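How Robots Learn by Being Shown
From the Young Readers pages of the Ambrosio Robotics Laboratory
Suggested for ages 9 to 12

Most machines in a home or a school do one thing. A toaster toasts. A fan turns. An engineer decided in advance exactly what each part would do, and the machine does it the same way every day.

Researchers at the Ambrosio Robotics Laboratory study a different kind of machine. They would like a robot arm to help with ordinary tasks at a table, such as picking up a dish, moving it and putting it down gently. These tasks are easy for a person and surprisingly difficult for a robot. This page explains one method that the laboratory uses to teach them, and one result that the research team did not expect.

Why is picking up a dish difficult?

Think about the last time you picked up a dish. You looked at it, reached for it, and closed your fingers on the edge. If the dish was heavier than you thought, you held it more firmly. If it was closer to the edge of the table than usual, you reached a different way. You probably did not think about any of this.

A robot has to work out every part of that job. It must find the dish using cameras. It must decide where to put its gripper, which is the part that does the work of a hand. It must bend several joints at once so that the gripper arrives at the right place, at the right angle, without knocking over anything nearby. Then it must close the gripper enough to hold the dish, but not so much that the dish slips or breaks.

For many years, engineers wrote out these steps as rules. A rule might say: move forward, move down, close the gripper. Rules work very well in a factory, where each part arrives in the same place every time. They work less well on a table at home, where things are moved around all day long.

Teaching by demonstration

Instead of writing rules, the team shows the robot what to do. Scientists call this learning from demonstration. You have learned many things in the same way. If someone taught you to tie your shoes, that person probably did not hand you a list of instructions. They tied the laces slowly while you watched, and then you tried it yourself.

In the laboratory, a person guides the robot arms through a task. While the arms move, a computer records two kinds of information. The first is what the cameras see. The second is the angle of every joint, measured many times each second. One complete recording, from the beginning of the task to the end, is called an episode.

A single episode is not enough. If the robot saw only one, it might learn to reach for one exact spot on the table, even after the dish had been moved away from it. So the task is repeated again and again, with small changes each time. The dish may be turned, or moved closer, or placed behind another object. For the study described on this page, the team recorded 300 episodes.
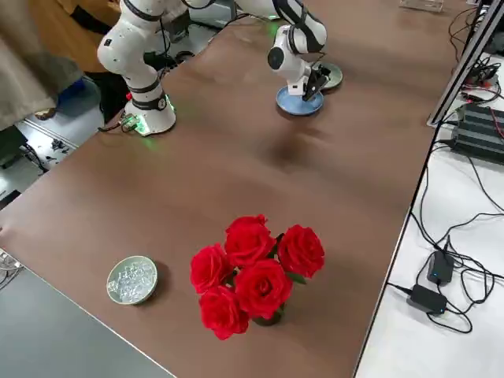
All of the episodes are then given to a computer program called a model. The model looks for patterns. It compares what the cameras saw with what the arms did next, and it adjusts itself until its own guesses are close to the movements in the recordings. This stage is called training. The laboratory's model is named Javance, and training it took 49 hours.

After training, the person lets go of the controls. The model looks through the cameras and chooses each movement by itself. It has no list of steps to follow. Many times each second, it asks the same question: when things looked like this, what did the arms do next?

What the team wanted to find out

A good experiment begins with a clear question. The question in this study was: does it help a robot to practice on a table with other things on it?

You might guess that the answer is no. A bare table seems like the best place to learn, in the same way that a quiet room is a good place to read. Some members of the team thought so too. Others were not sure.

To find out, the team trained two copies of Javance. The first copy learned only from episodes recorded on a bare table. The second copy learned from episodes in which the table also held objects that had nothing to do with the task, such as flowers or an extra dish. Both copies were given the same number of episodes. This is important. If one copy had been given more practice than the other, it would not be possible to say whether the objects or the extra practice had made the difference. Scientists call this a fair test.

What the team found

On a bare table, the two copies did equally well. Each one picked up the dish on nearly every try.

The difference appeared when new objects were placed on the table. The copy that had practiced on a bare table often became confused. Sometimes it reached toward the wrong object. Sometimes it stopped partway and did not move again. The copy that had practiced among other objects made mistakes too, but it made far fewer of them.

"The second model had learned what to ignore," explains Edgardo Calimlim, who led the study. "When you look for your shoes in the morning, you do not study the wallpaper. A robot has to learn that the wallpaper does not matter, and it can only learn that if it has seen some wallpaper."

The team also found a limit. When four or more new objects were placed very close to the dish, both copies had trouble. The gripper needs space for its fingers, and the model had seen few examples of such a tight fit. The team plans to record more episodes of this kind, beginning in November.

What robots still cannot do

It is important to be careful when we talk about robots that learn. Javance does not know what a dish is for. It does not get hungry, and it does not know that people eat from dishes or that a flower has a scent. It has found patterns in camera pictures and joint angles, and it uses those patterns to choose its next movement. If it is given a task very different from the ones it was shown, it will probably fail.

People are also needed at every stage. They choose the task, guide the arms, check the recordings and remove any that went wrong. During a test, a person always stays close to the stop button.

Try it yourself

You can try a simple form of this experiment with a friend. You will need a plastic cup and a table.

Ask your friend to close their eyes. Guide their hand gently to the cup, help them pick it up, and then set it down in the same place. Do this several times. Now move the cup a little to one side and ask your friend, with eyes still closed, to reach for it alone. Your friend will probably reach for the old spot.

Begin again, and this time move the cup before each turn. What does your friend do differently when reaching alone? Write down what you notice, then trade places.

Words to know

Demonstration: showing how something is done.
Episode: one complete recording of a task, from beginning to end.
Gripper: the part of a robot arm that holds things.
Joint: a place where two parts of an arm meet and can bend or turn.
Model: a computer program that learns patterns from examples.
Training: the stage in which a model learns from recordings.

Teachers may copy this page for classroom use. School groups may visit the laboratory on Wednesday afternoons during the school year - please write to the education office before planning a trip.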